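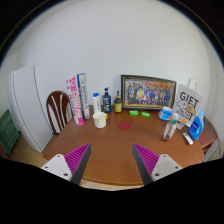
Maham Cheema wrote on May 18, 2021:

> We moved our sales reports from spreadsheets to Plistau in January, and most of it works well. The trouble is the regional summary. When I open it in the desktop editor the total order count is 677, which matches what our order system says. When I publish the same report and open it in the browser, the total changes depending on who is logged in. My manager sees 677. I see a lower number, and two people on the west team see nothing at all, only the headings.
>
> I have cleared the browser cache, republished twice and rebuilt the extract. The data source is a Gusia table joined to a small lookup sheet that lists which salesperson covers which region. Has anyone seen this? Is it a licensing thing?

Maham,

I don't think it is licensing. If it were, the people without a license would get a sign-in error and not an empty report.

It sounds like a row filter on the published data source. The desktop editor opens the file with your database login, so it gets every row. The server opens it with the name of whoever is viewing, and if there is a user filter on the source it applies that name to the lookup sheet. Your manager is probably set up as a site administrator, and administrators skip user filters by default. That would explain the full number.

To check, open the data source on the server (the source, not the report), go to Permissions, then Row Rules. If there is a rule there that mentions the salesperson column, that is your filter. Ours was created by the import wizard when it found a column called "user" in the lookup sheet. We had not asked for it.

As for the west team, compare the names in the sheet with the login names on the server. The match is exact, including upper and lower case and trailing spaces. We had 55 people in our sheet and 4 of them had a space after the last name, left over from a copy and paste. Those 4 got blank reports for a week before one of them mentioned it.

If you want everyone to see the same totals, delete the rule, save, and then refresh the extract. Republishing the report does nothing here because the rule belongs to the source. Allow 15 minutes after the refresh, as the server keeps old query results for that long unless your admin has changed the setting.

If you do want people limited to their own region, keep the rule but put the company total in a separate source without one. We did this with the Davton connector and it has been fine. I tried a calculated field first and could not get it to ignore the rule.

One question back to you: are you on the hosted version or your own server? On the hosted one the Row Rules page is under Security, and you may need an admin to open it for you. I have not used the Ekinci add-on that someone brought up here in January, so I can't say whether it changes any of this.

Please post what you find in Row Rules, with the names removed.

Beverley Yeoman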